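News > Press Releases > Workroom

Last updated: 24 Jul 2025

Windlow opens its paper-topped packing tables to the neighborhood

TREVOR – Hi, Sunita Joshi here, and I get to write this one myself because I've been pestering everybody at Windlow about it since last October! Starting next month, our workroom on the second floor is open to anyone who needs a big, clean, flat place to sort, wrap and pack their stuff. Moving out, mailing a quilt to your sister, finally boxing up your grandmother's teacups – bring it over and spread out.

I've packed on a lot of bad surfaces in my life (the bed, mostly, and once the lid of a chest freezer) and what I always wanted was a table I didn't have to be careful with. So that's how we went about it. The tops are covered in brown paper, the plain kind, and when it gets scuffed or somebody's marker bleeds through, we peel it off and put down a fresh piece. Cellutwood supplies ours on long rolls and we've gone through 2 of them already just working out how tight to pull it.

Then there's the blue tape. We lay it in strips right across the paper so the whole top turns into a grid of large squares, and I can't tell you how much I love it. You give each square a job: kitchen things in one, cables in another, the "I have no idea" pile in a third. It sounds fussy until you've done it, and then you go home and want to tape up your dining table!

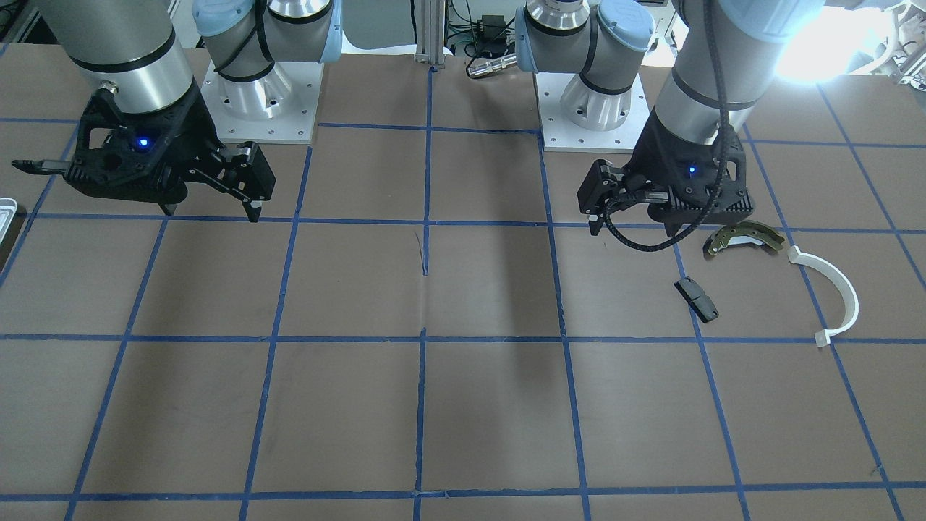
Our friends at Laminbridge tried to talk me into printed mats with the lines already on them. They were very nice about it and the samples were lovely, but I like being able to move a line. If you're packing picture frames you may want one huge square and a few skinny ones, and with tape that takes a minute or so. Just press it down well at the crossings, where it likes to lift.

Sessions run for 2 hours and we take 4 households at a time, so please book ahead. Paper and tape are included. Bring your own boxes if you can, plus anything soft you'd like to use for padding; old towels are great. Windlow set aside $1,003 for the first round of supplies (don't ask me about the three, there was a tape dispenser I really wanted) and we'll see how far it stretches.

To book a square or a whole table, stop by the Windlow front desk in Trevor and ask for me. Reporters are welcome too, and I'll happily hand you a roll of tape and put you to work.

Like what you're reading? Sign up for the Windlow newsletter and get our news once a month. You can unsubscribe at any time.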